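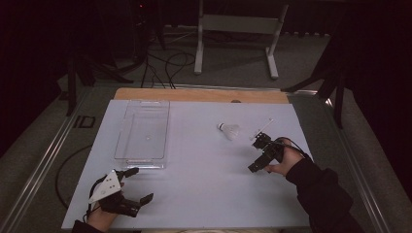
Clear tray and shuttlecock on the white top.

Gilmartin Kitchen – walk-through before the dumpling class
Checked by: Gobnait Rafferty
Thursday, before doors. Eero to sign off when he's back from Dorimthorpe.

FRIDGES AND FREEZER
Walk-in temp, 40 F or under – OK. Reads 38 on the door, 39 on my own probe.
Reach-in by the dish pit – NO. Sitting at 43. Moved the ground pork and the shrimp to the walk-in. Do not put anything back in there till it holds 40 overnight. Gasket is split at the bottom corner, same as November.
Raw meat on bottom shelf – OK now. Was above the cabbage when I came in.
Date labels – mostly. Chili oil has none, tossed it. Stock tubs fine.
Freezer – OK. Needs defrosting, not today.

STOVES AND FRYERS
Pilot lights – OK, all burners.
Hood filters – greasy. Run them thru the dishwasher tonight.
Fire extinguisher, class K – charged, tag current. Somebody hung aprons over it. Moved the aprons.
Fryer thermostat – OK. Cut off where it should.
Lid within reach of each wok station – missing at station 2. The Bania stockpot lid fits, use that.

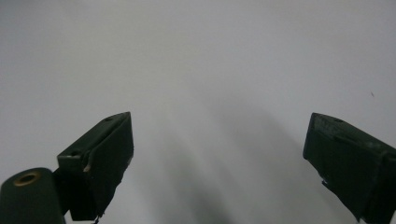
Gripper fingers, pale gray behind.

KNIVES AND MACHINES
Cleavers – sharp, one loose handle, taped and pulled from the rack. Don't un-tape it Eero.
Board grips / damp towels under boards – put out, need more towels.
Suder slicer – guard on, unplugged, OK. Students do not touch it. I know it was in the lesson plan for the daikon, use the mandolines with the gloves instead.
Meat grinder – plunger is there, plate is clean. OK.
Dough roller – crumbs under the left side, wiped down. OK.

ALLERGENS
Sign-up sheet shows a shellfish and a sesame. Seperate board, separate steamer, own oil. Marked with blue tape.
Peanut sauce – leave it out this time, too much going on.
Soy sauce, wheat-free bottle – half left, enough.

SINKS AND FLOORS
Hand sink soap and towels – OK.
Hot water – slow to come up but gets there.
Sanitizer strips read 200 ppm – OK. Change bucket at the break.
Floor mat by the steamers curls up at the end. Flipped it, still curls. Trip hazard, want a new one.
Back door – clear. Flour sacks were in the way, now on the dunnage rack.

TO FIX
Reach-in gasket – Eero to call, second ask.
Floor mat.
Cleaver handle.
Lid for station 2.
Labels and a marker that works, kept BY the walk-in please.

OK to run class – yes, with the reach-in off limits.
G. Rafferty
Second signature: E. Pesonen – pending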